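Old enamelware: what is worth doing to it and what isn't

Filed under: Kitchen and washday

Every few weeks somebody sends me a new miracle cure for stained enamel. I try most of them on my own shelf of jugs, pails and slop basins, and most of them do very little. What follows is what I would do with a piece bought at a market, and what I would leave alone.

Chips first. A chip down to black metal is a chip, and no paste sold in a tube will turn it back into enamel. The touch-up paint I bought in Lillthorpe looked fine for 7 weeks on the rim of a milk pail and then lifted in one piece, like a scab. On a thing that only holds umbrellas, paint away. On anything you mean to eat from, don't, and don't cook in a chipped pot either, whatever the seller says about it having "years left".

Rust round a chip comes off with fine wire wool and a drop of cooking oil. Rub the metal and keep off the enamel round it. Wipe it, dry it in a warm oven at 68 degrees with the door ajar, then rub in a very thin film of oil. You will have to do it again in August if your scullery is as damp as mine.

Tea and hard-water marks: white vinegar, cold, an hour at the most. People who tell you to leave it overnight have not looked closely at what it does to the shine. I left half a Flistside jug in it till morning as a test and you can still see the tide line. Never mix vinegar with bleach, in a jug or anywhere else.

Burnt-on food: cover it with water, add two spoonfuls of washing soda, bring it slowly to a simmer and let it cool in the pan. This one works. It worked for my grandmother and it costs pennies. The Jerer cleaning stone, at 230 pence for a lump the size of a bar of soap, took off the burnt milk and a fair bit of the gloss with it.

Is it really old? Weight tells you less than dealers claim. I have had heavy new ones and flimsy old ones. Look at the handle where it joins the body, and at the underside, where wear ought to be uneven. If every chip is the same size and sits just where you would notice it, I'd put my purse away. The blue stamp marked Noh turns up on a lot of stalls and I have yet to hear a convincing account of where it came from. 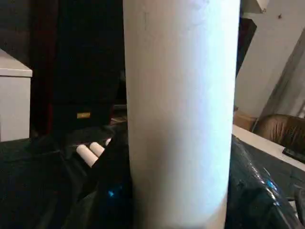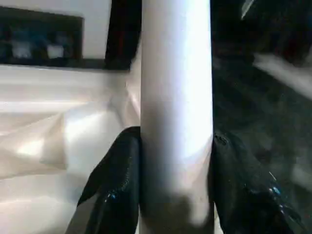 Tall, white and upright. 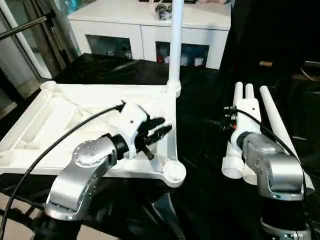
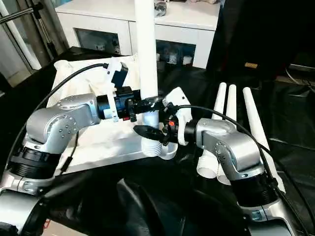
Storage is the dull part and it matters more than the cleaning. Most chips happen in the cupboard. Put a folded tea towel between bowls that nest, and don't hang a full row of mugs from hooks so close that they knock. Lids go on upside down with a cloth under them. A stuck pair of basins will usually part if you stand the lower one in warm water and give it time; tapping it with a spoon is how I lost a good one.

I am asked about dishwashers too. A reader wrote that hers had been through 96 washes with no harm done. Perhaps so, but she didn't say what it looked like before, and I won't be putting mine in. Hot water, ordinary soap and a soft brush take two minutes. Dry the rim properly with a cloth, especially where it rolls over, as water sits in there long after the rest feels dry.

Last changed Jul 3, 2019. The note on washing soda used to say three spoonfuls, and two is plenty.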